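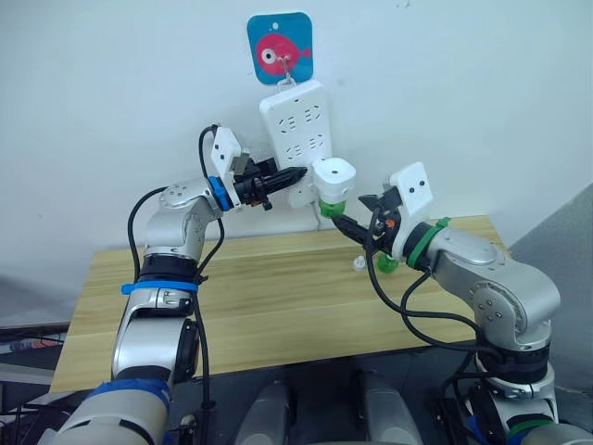 Two Plugs

The job was two plugs into one power strip, and Prunier wanted 200 good goes at it by the end of April.

I had the early shift, which started at 7. I signed in, hung up my coat and put my hands through the loops of the leader arms. They are light things, all joints and no strength. Whatever I did with them, the big arms did on the other side of the partition. I watched on a screen. My left hand was the blue arm and my right hand was the green one.

Before this I had worked 3 years on the packing line at Durkotport. My hands were quick there and I never thought about them. Here I had to think about them all day. The man who trained me said the machine would learn whatever I gave it, so if I dithered it would learn to dither. He said it kindly enough, then went off to lunch at ten in the morning.

The black plug was not so bad. It had ribs and the fingers held it well. The white one was a cube, and a cube turns when you pinch it off centre. You can't feel it turn. You have to see it, and by then you are already pushing. I would back off, put my wrist straight and come in again more slowly. Every go like that had to be marked as a fault, and a fault did not count towards the 200.

By the middle of the morning I was talking to them. Up a bit, I said. No, you've gone past. My mother used to talk to the sewing machine in the same voice. She taught me to sew by standing behind my chair with her hands over mine and guiding the cloth through. I remember how dry her palms were. She never once told me what she was doing. I was supposed to get it through the backs of my hands, and after a winter of school shirts I had.

There was a fish above the power strip, a red one on a blue sign, facing left. I looked at it whenever a go went wrong. Somebody on the late shift had named it Bako, and the name was in the handover notes as if it were staff. "Bako fine, green wrist a bit stiff." I wrote the same sort of thing when my turn came.

After the break I opened both hands, brought them down over the table and switched to the wrist view to check the fingers.
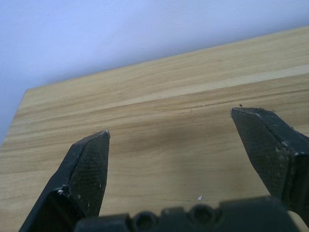
Wrist view, hands open.

The pads had a mesh on them, and the black had come away in little chips along one edge. I thought of all the hands that had been in those loops before mine. The wear was theirs as much as the machine's. I noted the chips on the sheet and carried on.

I had 80 good ones by four o'clock. The trainer came and stood behind me with a mug that said Handitwood on it. He asked if I wanted to see what it had made of yesterday's lot. I took my hands out of the loops and laid them in my lap.

He started it from his own desk. The arms came up together. The left one went in with the black plug, quick and level, with no fuss at all. The right one came in after it with the cube, got close, and stopped. It drew back a little way. It put its wrist straight. Then it went in again, more slowly.

"Funny," he said. "We took the faults out."

I said perhaps I did it on the good ones too.

He wrote that down. I watched the arms settle, then asked him to run it again, and he did. It stopped in the same place. My right hand had moved in my lap, I noticed, just before it did.

He asked whether I wanted to stay on for the last hour. I said I would, and put my hands back in.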